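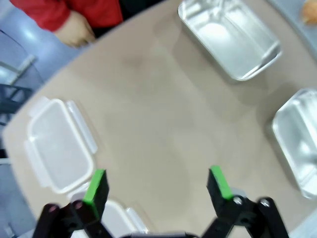 Food containers set out along the edge of a round table.

Home Fiction Poetry Reviews Submissions

Filed under: Short Fiction

NOTICE OF CLOSURE

The Skullden Ferry Authority wishes to advise residents that the night crossing between Skullden and McAlister Point will cease at the end of November. The Authority has carried passengers on this route for 64 years and thanks all those who have travelled with it.

Residents have asked for an account of the final season. The following was prepared by Keith Ashby, Night Superintendent, and is published as received.

The service began the season with two vessels, the Plutov and the Jomum. The Plutov was withdrawn in the first week when her boiler was found to be beyond repair. Passengers were transferred to the Jomum, which is certified for 27 persons and a reasonable quantity of livestock.

On August 11, 2018, the Jomum left Skullden at the usual hour with 18 passengers. Fog was present over the channel. The Superintendent collected fares and recorded them in the book. At the midpoint buoy the engine was slowed, in accordance with standing orders, and the bell was rung twice.

The bell was answered. The Superintendent wishes it noted that no other vessel was listed for the channel that night. The reply came from the north, where the water is shallow and there is no mooring. It was two strokes, evenly spaced, in the tone of the Plutov's bell, which had been removed and was at that time in a locked cupboard at the Skullden office.

The passengers were informed that there would be a short delay. An elderly woman near the stern asked whether her husband would be coming aboard. The Superintendent replied that boarding was permitted only at the two terminals. She said that she understood, but that he had always been poor with rules, and she moved her bag from the seat beside her.

The Jomum then resumed her course. On arrival at McAlister Point the Superintendent stood at the gangway, as required, and collected 19 tickets. The additional ticket was of the old green stock, priced in shillings and correctly punched. It was accepted. The regulations do not give tickets an expiry date – an oversight which has been raised before.

The fare book for that night does not balance. The Superintendent was invited to amend it and has respectfully declined.

From that date until the close of the season, the seat near the stern was kept free. No complaint was received.

Lost property may be claimed at the Skullden office until the keys are handed over. The cupboard has been opened and the bell is inside. Its rope is wet.

Previous story Next story Back to top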